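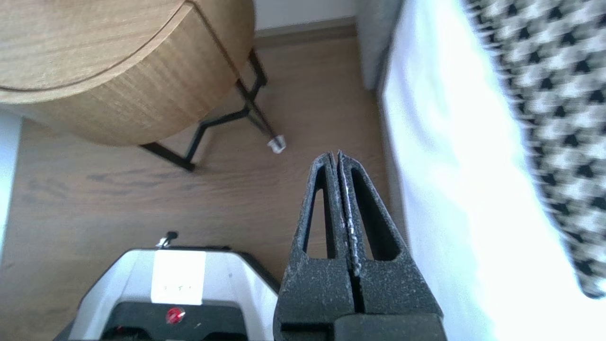
Peiyu Han, Feb 20, 2026
Rules for bedside work, version two. We wrote version one in June and most of it was too vague to check. Posting the new text in pieces with notes. Corrections welcome.

1/ Scope. Guest rooms and furnished bedrooms, fixed furniture, one arm or two. Small objects only: remotes, phones, pens, cups without liquid. Anything with a blade or a flame is in a separate document.

2/ The source material is 979 logged episodes from the Zosstead rooms. 597 of those were reviewed by a person from start to finish. The rest got a spot check at the grasp and at the release.

3/ Rule 1. The bed is a keep-out volume, pillows included. Model it with the bedding on. A bare mattress model is too low once there's a cushion against the headboard, and the forearm finds that out before the planner does.

4/ Rule 2. The gripper travels closed. Open at the pre-grasp pose, close again after release. Open fingers snag cord and fabric.

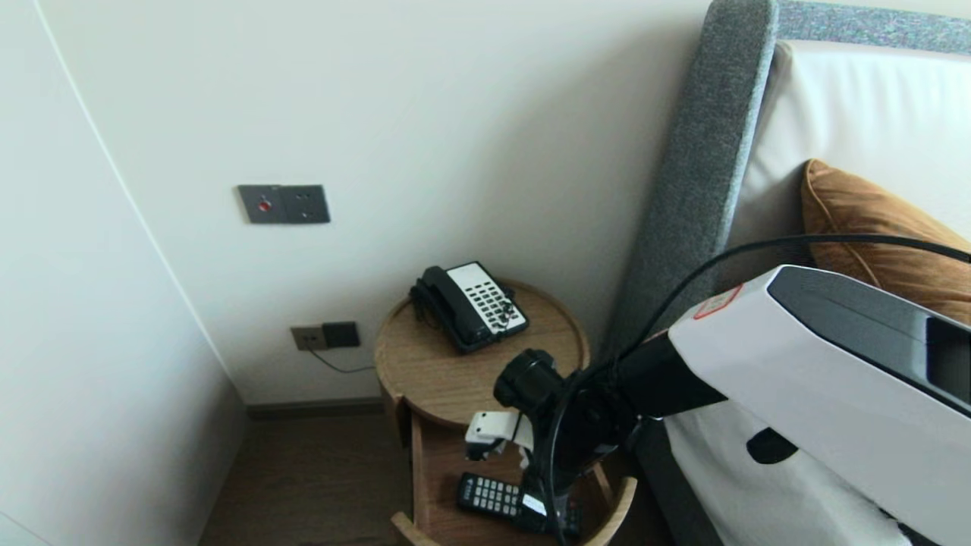

5/ Rule 3. Reaching into a lower tier or a drawer is a separate motion class with its own speed limit. The upper surface hides part of the approach from the head camera. Use the wrist view for the last segment and log both.

6/ Our limit for that segment is 27 mm/s. Bunting runs faster and reports no trouble, but their furniture is bolted down. Ours is not.

7/ Rule 4. The arm's own cable is part of the arm. Give it a volume in the collision model and update it when the cable is rerouted. Version one left this out completely.

8/ Rule 5. Corded phones are obstacles with a soft boundary. The body is easy. The coil moves whenever someone touches the handset, so yesterday's map of it is worthless. Re-scan before each episode.

9/ Someone asked why we don't just take the phone out. A lot of hotel rooms still have one. If the policy has only seen bare tabletops, you'll learn about the cord on site. 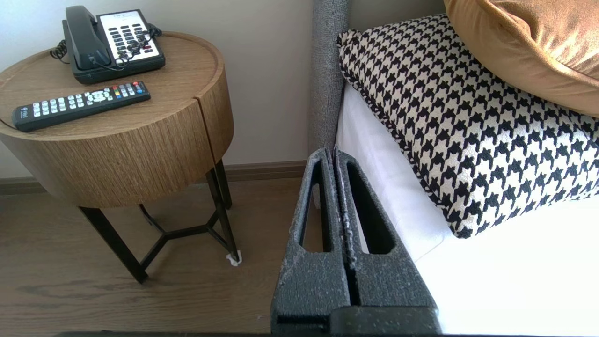 10/ Rule 6. Long flat objects: grasp near the middle, across the narrow side. For a remote, no finger contact on the button face during a lift. If the only available grasp presses keys, abort and flag it.

11/ Rule 7. State the start pose in words an operator can repeat. "Remote on the table" fails review. "Remote on the tabletop, in front of the phone, lying diagonally, numbers toward the near rim" passes.

12/ Rule 8. Finger surfaces get inspected before every session. Scuffs are allowed. Loose flakes are not. Record the pad batch. We use Plastis pads and replace them at 3,000 closures whether they look worn or not.

13/ On 12: the replacement interval is ours, chosen from our own wear records. Please don't quote it as a rating.

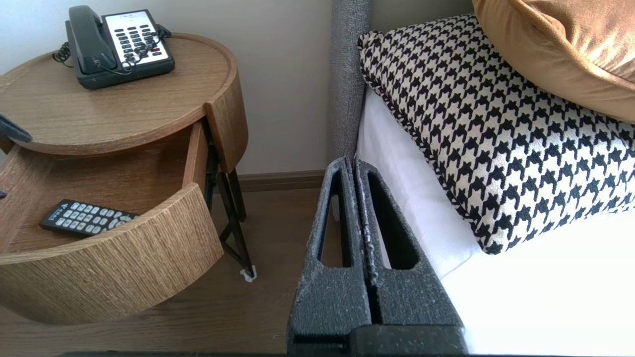 14/ Rule 9. Drawers. Three states are legal in the log: closed, open, unknown. "Partly open" was dropped because two reviewers never agreed on it. Use open and attach the measured travel.

15/ Curved drawer fronts need their own entry. The pull direction isn't obvious from the face, and a straight pull at the wrong angle loads the runner sideways. Set the force cutoff low and let it fail.

16/ Rule 10. Never close a drawer on an object you haven't confirmed. Wrist view, object fully below the rim, then close. If the object label is missing, a person closes it.

17/ Rule 11. Light furniture moves. Check the table position against the floor reference at the start and end of each episode. A shift over the tolerance voids the episode even if the task succeeded. This is the rule people argue with most. It stays.

18/ Rule 12. The stop button has to be reachable by the operator without leaning over the bed. Sounds trivial. It was the most common finding in the Mukex audit.

19/ Open items: glossy tabletops, bright bedding that washes out the wrist camera, and what to do when a cushion falls mid-episode. For now a fallen cushion is a stop.

20/ Full text goes to the group list once the tolerance table is filled in. If you have drawer force data for round nightstands, send it. Raw logs preferred, with units in the header.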